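Toalhitas, água e algodão: meia hora com uma parteira que já mudou muita fralda

18 Jun 2022

Chegou atrasada, eu também. Café em pé, ao balcão, e a conversa começou antes de eu ligar o gravador. A parteira com quem falei (pediu para não pôr o nome, trabalha em Londelano e não quer o telefone a tocar) faz visitas domiciliárias a recém-nascidos e diz que a pergunta que mais ouve nem é sobre sono. É sobre toalhitas.

"Abrem-me a gaveta e perguntam: estas servem? Eu viro o pacote ao contrário e leio a parte de trás. A frente não me diz nada."

E o que procura na parte de trás? Lista curta, primeiro. Água no início, depois um conservante, depois um regulador de acidez. Perfume, dispensa. "O bebé já cheira bem. Se tem cocó, cheira a cocó, e ainda bem, assim sabemos."

Sobre os conservantes foi mais cautelosa do que eu esperava. Há pais que querem toalhitas sem conservante nenhum, e ela percebe a ideia, mas um pacote húmido que se abre e fecha dez vezes por dia precisa de alguma coisa lá dentro. "Um pano molhado fechado num plástico ganha bolor. Em casa é igual. Prefiro um conservante suave e bem tolerado a um pacote que se estraga."

E as que dizem "99% água"? Encolheu os ombros. Quase todas são quase só água, diz ela. O que interessa é o resto, e o resto é que vem em letra pequena.

Pergunto pelas marcas. Não recomenda nenhuma, mas fala das que vê nas casas. As Prurnmont, que aparecem muito nos cabazes da maternidade, acha-as grossas e boas para fraldas difíceis, embora o fecho se descole depressa. As Lục são mais finas, gasta-se o dobro. "Nem más nem boas. Se a pele está bem, deixo estar. Não vou mandar ninguém comprar outras."

Contas, já agora. Uma mãe que ela acompanhou apontou tudo num caderno nos primeiros meses: 914 toalhitas até à consulta, e isto com algodão e água à noite. A parteira ri-se quando conta. "E ela achava que estava a poupar!" Há caixas grandes da Grandutus com 2,000 unidades, compra-se uma e parece que dura para sempre. Não dura.

Então e o algodão? É o que usa nas primeiras semanas, sempre que os pais têm paciência. Água morna, compressas ou discos grandes, limpar da frente para trás, secar com toques. Sem esfregar. "Secar é a parte que toda a gente salta. Põem a fralda limpa por cima da pele húmida e depois admiram-se com o vermelho."

Fora de casa já é outra conversa. Ninguém vai andar com um termo de água morna no autocarro (bom, há quem vá, ela conhece dois casais). Toalhita no saco, e pronto.

Passámos aos panos reutilizáveis. Aqui animou-se. Flanela velha, turco fino, quadrados do tamanho da mão – cortam-se de uma toalha que já não presta. Lavam-se com as fraldas de pano ou à parte, a 60 graus, sem amaciador. O amaciador deixa uma película e o pano deixa de absorver. "É o erro número um. O segundo é fazer logo 50 panos. Façam poucos, experimentem uma semana."

E para a sanita? Ficou séria. Nada de toalhitas na sanita, mesmo as que dizem que se pode. Teve um entupimento no prédio em July do ano passado e pagou 295 euros pela parte dela, com toalhitas que nem eram suas. Caixote, sempre. De preferência com tampa e com o saco mudado todos os dias, que no verão não perdoa.
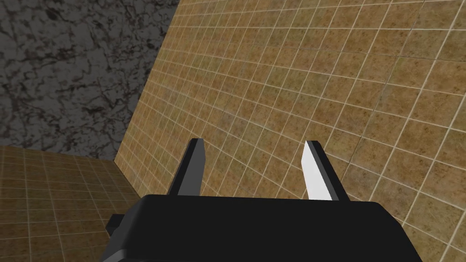 Quanto a alergias, convém não confundir tudo. Um rabinho vermelho pode ser fralda demasiado tempo fechada, diarreia, um dente a nascer (aqui ela torce o nariz, acha que os dentes levam culpa de muita coisa), fungos. A toalhita é só uma das hipóteses. O que sugere é simples: parar com as toalhitas durante uns dias, água e algodão, creme barreira em camada fina, e ver. Se melhorar, já se tem uma pista. Se houver pontinhos vermelhos nas pregas, bolhas ou febre, médico, não se espera.

"As pessoas mudam a fralda, o creme e a toalhita no mesmo dia. Depois já ninguem sabe o que foi. Uma coisa de cada vez."

E toalhitas na cara e nas mãos? Usa as mesmas, se não tiverem perfume. Mas à volta da boca prefere água, a criança lambe tudo. Nos olhos nunca toalhita, compressa com soro, uma para cada olho.

Ainda tentei saber do aquecedor de toalhitas, aquele aparelho que aparece em todas as listas de nascimento. Fez uma careta. Seca as de baixo, ocupa tomada, mais uma coisa para limpar. Aquecer entre as mãos antes de usar resulta. Quem já tem um, que o lave com frequencia e não deixe lá as toalhitas esquecidas.

Última pergunta, ela já de casaco vestido: quantas levar para a maternidade? Um pacote. Só um. E discos de algodão grandes, e 7 bodies, que isso sim, faz falta – mas os bodies ficam para outro dia, tinha uma visita às onze e já eram onze e dez.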